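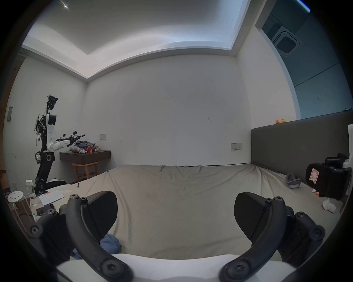
The hand gripper open over the bed sheet, with the arm on the left.

How to record a good demonstration with the hand gripper

This guide is for new members of the Hopkin student robotics club. Read it before your first turn.

1. Put a plain sheet on the surface and move your own things to the side. Notebooks and bottles can stay at the edge.

2. Hold the gripper level and open the fingers fully. Wait for one breath, then start.

3. Move slowly. A demonstration in our project has 757 frames at most, so you have enough time. 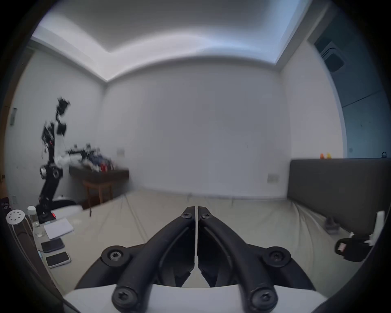
The hand gripper almost closed. Recorded by Thanasis Theodorakopoulos
Second-year student, software group

4. Close the fingers until only a thin gap is left between the tips. If one tip stands higher than the other, stop and tell Haf Humphreys.

5. Open again and write the number of the demonstration in the notebook. Last August we lost 46 of them, which had no number.

Keep your sleeve away from the fingers. Do not change the screws yourself.

Related
Naming your files for Condeo
Checking the finger pads
Club meeting notes, May 25, 2021

We use cookies to remember your settings. Accept | Decline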